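4. Setting up a ticketed attraction in Clellum

This section covers the first set-up of a park, museum or show village in the Clellum ticketing program. It assumes that the software is installed on the office computer and that at least one gate terminal is connected. If you are moving from the older Ludness program, read section 3 first and import your price list before you continue.

You need the manager password for every step in this section.

4.1 Creating the site

1. From the main menu, choose Sites, then New Site.
2. Type the name of the attraction as it should print on tickets. Names longer than 20 characters are shortened on the stub.
3. Select the time zone and the currency. The currency cannot be changed after the first sale.
4. Enter the opening and closing times for a normal day. Seasonal hours are added later, in 4.4.
5. Click Save. The site appears in the list with the status Closed.

Note: A site stays Closed until it has at least one gate and one ticket type. Gate terminals will show "No site" until then.

4.2 Adding gates

1. Open the site and choose Gates.
2. Click Add and give the gate a short name, such as North or Parking Lot.
3. Pick the terminal from the list. If it is missing, check the network cable and press F5.
4. Set the direction to Entry, Exit or Both.
5. Repeat for each gate.

Caution: Do not assign one terminal to 2 gates. The program allows it, but the visitor totals for both gates will be wrong and cannot be corrected afterward.

4.3 Ticket types

1. Choose Tickets, then Add Type.
2. Enter the name and price. Adult, Child and Group are already in the list and can be renamed.
3. For Child, set the upper age limit. The default is 13.
4. For Group, set the smallest party that gets the group price. The default is 20.
5. If the ticket includes a show, tick Timed Entry and choose the show from the list.

Timed tickets are refused at the gate after the show has started. To let late visitors in, enter a grace period in minutes on the same screen. Park admission is not affected – only the show.

4.4 Seasonal hours and closures

1. Choose Calendar and select the first day of the period.
2. Hold down Shift and select the last day.
3. Enter the new hours, or tick Closed.
4. Click Apply. Days with changed hours are marked in gray.

If tickets have already been sold for a day you mark as Closed, Clellum lists them and asks what to do. Choose Move to offer another date, or Refund to place them in the refund queue. Refunds are not paid out until a manager approves the queue.
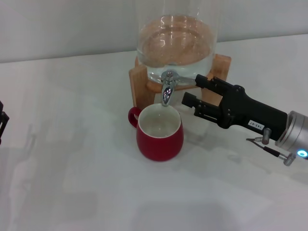
Annual passes are handled separately. A closure of more than a week does not extend them unless you tick Extend Passes before clicking Apply. If you forget, remove the closure, apply it again with the box ticked, and reprint the pass report.

4.5 Opening the site

1. Sell one test ticket of each type from the office computer.
2. Scan each ticket at an entry gate. The terminal should beep once and show the ticket type.
3. Void the test tickets under Sales, Today.
4. Set the site status to Open.

Note: Sampaio and Itau printers need the narrow stub layout. Select it under Printers before printing test tickets.

Section revised 2009-03-19 by Ya-wen Chow. For day-end reports, go to section 5.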